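Household Tips > Money at Home

When the interest rate goes up: a kitchen table routine

By Yaqin Guo

Every time the central bank lifts the cash rate, the same questions land in our inbox. How much more will the mortgage cost, when does it start, and what should be done first. The tips on this page are the ones we send back. They are for ordinary households with a variable home loan, a credit card or two and some savings. They won't tell you where rates are going. Plenty of people are paid to guess at that and you can safely leave it to them.

You will need your last loan statement, a calculator, a pencil, a pad of paper and one clear evening.
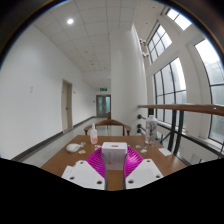
Page last changed: June 26, 2022

Find your own rate first

The rate on the news is not the rate on your loan. The cash rate is what banks pay each other for overnight money. Your lender adds its own margin on top, and the margin can differ between two neighbours with the same bank. Look on the statement for "current interest rate" or "annual percentage rate". Write it at the top of the page with the date beside it.

Do the same for each debt in the house, including the car loan and any store card. Then do the same for your savings accounts. Put debts on the left and savings on the right.

If your loan is split, part fixed and part variable, treat each part as a separate loan. Write down the day the fixed part ends. Put that on the kitchen calendar and in your phone as well.

Work out the new repayment

Lenders send a letter or a message with the new repayment, but it can arrive well after the announcement. You can get close enough on your own. Use the repayment calculator on your lender's website, put in what you still owe, the years left to run, and the new rate. Write down the answer and take away what you pay now. The difference is the only number that matters for the household budget.

Do it again with the rate a full percentage point higher. Keep that second answer. If it frightens you, better to have it on paper in a calm week.

Some households find they are already paying more than the minimum, as the repayment was left alone when rates fell. If so, a rise may not change the amount leaving your account at all. Check before you cut anything.

Match paydays and due dates

Late fees cost more than most of the small savings people make after a rate rise. List your paydays down one side of a sheet and your bills down the other, and draw a line from each bill to the pay it comes out of. If one pay has too many lines, ring the company and ask for a new due date. Power, water, phone and insurance companies will usually move a date if you ask. Councils vary.

If you are paid fortnightly and the mortgage comes out monthly, think about changing the mortgage to fortnightly. Ask the lender how they calculate it. Half the monthly amount paid each fortnight adds up to more over a year than the monthly payments would. The yearly amount divided by the number of fortnights does not. Both get called "fortnightly repayments".

Keep the rate money apart

Open a second everyday account with no fees. On payday, move the full mortgage repayment into it, plus the extra from the "one point higher" sum if you can manage it. The mortgage comes out of that account and nothing else does. If rates go up again, you are already living on the smaller amount. If they don't, the leftover can go onto the loan or stay as a buffer.

Cuiping Deng wrote to us from Bedine to say she puts $69 a fortnight into hers. It started as the gap between her old repayment and the new one and she has never changed it. She used part of it for the hot water system in January.

If you have an offset account linked to the loan, put the money there. Every dollar in an offset reduces the balance you are charged interest on, and you can still get at it.

Ring the lender

Have this in front of you when you ring:

your loan number
your current rate, from the statement
the rate the same lender is advertising to new customers
the rate one other lender is advertising
a rough value for your home

Ask for the retention or pricing team. Say you have seen the lower rate and would like it. Then stop talking. If they offer something in between, ask whether it is the best they can do today, and write down the name of the person and the time of the call. If the answer is no, thank them and say you'll be looking around. You may get a call back. You may not.

Ask what it costs to leave before you threaten to do it. There may be a discharge fee and a registration fee, and on a fixed loan there may be a break cost, which can be large. Get break costs in writing.

A comparison rate rolls most of the fees into one figure, so compare that one as well as the headline rate. Note that it is worked out on a standard loan size and yours may be quite different.

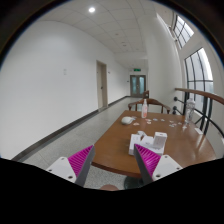 Savings accounts

Savings rates tend to go up later than loan rates, and not on every account. Bonus saver accounts are the ones to read closely. The high rate is often paid only if you deposit a set amount each month, or make no withdrawals, or use a card a certain number of times. Miss one condition and you get the base rate for that month, and the base rate can be next to nothing.

Write the conditions on a card and keep it with the bills. If the account wants $100 a month deposited, set it up as an automatic transfer for the day after payday.

Introductory rates run out. When you open an account with one, write the end date on the calendar then and there. An older account at the same bank may still be sitting on a rate from years ago, and the bank has no reason to move you across. Look at every account you have, including the children's.

Term deposits

Don't lock everything away for one long term while rates are moving. Split the money into lots and let them mature at different times. Diarise each maturity date. Most banks give a short grace period, and after that the deposit rolls over at whatever rate applies, which may be poor.

Credit cards

Card rates are high to begin with and don't always follow the cash rate. Pay off the dearest card first and the minimum on the others. A balance transfer can help if you stop using the card. Check the transfer fee, the rate that applies at the end, and whether new purchases get any interest-free days. Often they don't.

Cut the limit once the balance is down. Lenders look at the limit when you apply for a loan, whatever you owe on it.

Keeping the papers

A concertina file from the newsagent does the job. Label the pockets Home Loan, Other Loans, Savings, Insurance, Rates and Water, Power, Tax. Put the newest paper at the front of each pocket. Staple the rate-change letters together in order, so you can see at a glance when each change came through and whether it was passed on in full.

If you get everything by email, make one folder for the loan and save the statements into it as they arrive. Internet banking only keeps old statements for so long. Use file names that start with the year so they sort themselves.

Shred anything with an account number on it before it goes in the recycling. No shredder, soak the paper in a bucket overnight and put it in the compost. Glossy paper and window envelopes shouldn't go in.

Explaining it to children

Older children hear about interest rates at school and on the news and may worry. Tell them the plain facts: the house costs a bit more each month and some other things will wait. Hongmei Hao from Dramonell gives her two a small "loan" against pocket money and charges them for it, then puts the charge up. They were cross about it. They also paid it off early.

If the sums don't work

Ring the lender before you miss a payment. Ask for the hardship team by that name. They can look at a lower repayment for a time, interest-only for a time, or a longer loan. All of these cost more in the long run, so ask for the total cost of each one. Follow up with an email saying what was agreed.

Free financial counsellors can make these calls with you. Be careful of firms that charge to "fix" your credit or your debt, and don't sign anything on the first visit.

Don't cancel house or health insurance in the first week. Raise the excess if you have to, and shop around at renewal.

Readers' additions

I do the whole lot in one go every January, nine accounts between us and my mother, and put the rates on one sheet inside the pantry door. Pencil is best, they keep changing.
Ximeng Cao, Seveck

Check your redraw rules before you put spare money on the loan. Mine had a minimum redraw and we were short for the rego.
Xiuying Lei, Hoxha

Renters should read this too. Our landlord put the rent up five weeks after a rate rise and the notice was too short. We wrote back and he had to start it again. The notice period is in your lease.
Name supplied

See also: Reading a power bill, Meals from the freezer, Filing tax receipts

General information only. Talk to your lender or a licensed adviser about your own loan.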